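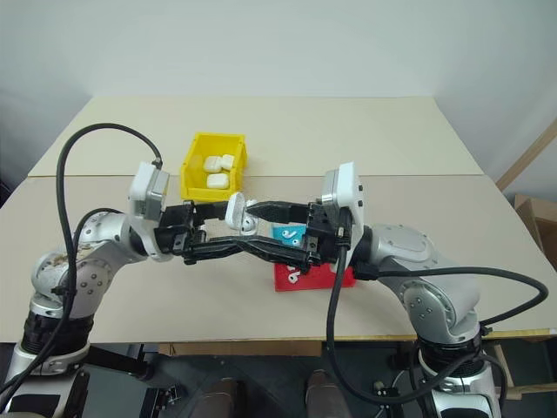

Nirberg 双臂桌面工作站
设备页｜选型与预算说明
更新日期：2022年5月31日

产品编号：Nirberg 双臂版(含两套平行夹爪)
供货方式：订货
适用：小件分拣、双手配合类操作、耳机盒一类小型消费电子件的取放
不适用：需要防护等级认证的产线、食品接触、无人值守夜班

先说结论
如果您的预算表上只写了两台机械臂的价格，这份预算还不能提交。我们卖这套设备，也替客户收拾过几次买早了的摊子，所以本页把不好听的部分放在参数前面。

双臂到底贵在哪里
两条臂同时伸到一个小件上，听起来是一条臂的活儿做两遍，采购时却往往多出三笔钱：第二套夹爪和备用指尖，双臂协同的软件授权，以及调试工时。前两笔会出现在报价单里，第三笔通常不会。请让供应商把调试写成单独一行，写明天数、人数和验收条件。写“含基础调试”的，一律追问“基础”是什么意思。

也请先问自己一个问题：这件活儿真的需要两只手吗？从料盒里拿起一个小盒子，放到托盘上，单臂加一个定位块多半就能做。需要一边扶住一边开合，或者要在空中换手，双臂才有讨论的余地。两只夹爪在同一个小件上会合时，手指容易互相挡住，留给视觉的角度也少，供应商的演示视频很少停在这一刻。看样机时，请要求他们停在这里给您看。

配置清单
机械臂：2条，左右各一，底座固定于桌前
末端：平行双指夹爪，黑色，每臂一套
台面：浅米色哑光，前后两块拼合
线缆：臂外走线
料盒、托盘、定位卡：不含，客户自备或另行报价
控制器与软件授权：按席位计，首年包含，次年起另付

关于外走线
外走线便宜，换线快，这是事实。线缆环会占用臂侧和桌边的空间，这也是事实，而且样本册上的“工作范围”一栏不会替您扣掉它。规划工位时，每侧至少另留30厘米，不要放料架，也不要当过道。打算两台工作站并排摆的客户，请把这个数字乘以台数再去量房间。

关于台面
拼合台面有一道横缝。对托盘没有影响，对薄卡片和小零件可能有影响。定位精度要求高的，请选整板，交期加12天。我们不建议为了赶交期先收拼板再说，换台面意味着重新标定，费用由提出更换的一方承担。

费用提示(人民币，未税)
指尖备件包：1,584元/套
上门重新标定：2,000元/次，差旅另计
整机价格：按配置询价，不在网页公布

有客户问过整机为什么不标价。原因不复杂：同一套设备，做演示和做生产的报价差得很远，标一个低价对谁都没好处。询价时请附上零件尺寸、节拍要求和每班产量，三项缺一项，我们给出的数字就没有参考价值。

与同类产品对比
Nitlow：单臂为主，第二条臂属于后加选件，入门价低。加到双臂以后价差会缩小，协同控制要另装模块，请把模块费写进去再比较。
Gillies：台架结实，内走线，外观整洁。换线需要拆臂，停机时间长，没有维修人员的小厂应慎重。
Protano：按月租用，首期压力小。租期超过一年半时请自己算一遍总额，并看清退租时对夹爪磨损的认定。

以上是我们作为卖方的看法，立场您心里有数。建议三家都要一份书面报价，用同一张零件图。

采购前请向任何供应商确认
一、成功率是在多少次连续操作中测得的，中途有没有人把零件摆正。
二、零件换成光滑、圆角、反光的外壳之后，同样的程序还能不能用。白色亮面小件尤其要试。
三、料盒里的零件东倒西歪时怎么处理，是算法解决，还是要求您先排好。
四、示教数据归谁，能否导出，导出格式是什么。
五、停机时由谁接电话，多久到场，写进合同没有。

回本测算
网页上常见的回本表格都默认设备满负荷运转。请按实际开机时间算，并扣除换型、清洁和等料。去年2月我们替一家做耳机配件的客户重算过，原方案里的“替代一个工位”最后改成了“减轻半个工位”，项目照样做了，只是改成先上一台。我们认为这样的预算更容易通过，也更容易在一年后面对财务。

保修
机械臂本体一年，夹爪本体半年，指尖和线缆属于耗材，不保。外壳污渍、划痕不属于质量问题。二手及展示机请另行索取检测记录，没有记录的不要买，包括我们的。

试件服务
可寄样件测试，每种零件请寄不少于十件，含外观不良品。测试只出具记录，不出具承诺。样件寄回运费由客户承担。

相关文件下载
安装尺寸图
工位预留空间图
报价申请表
耗材更换说明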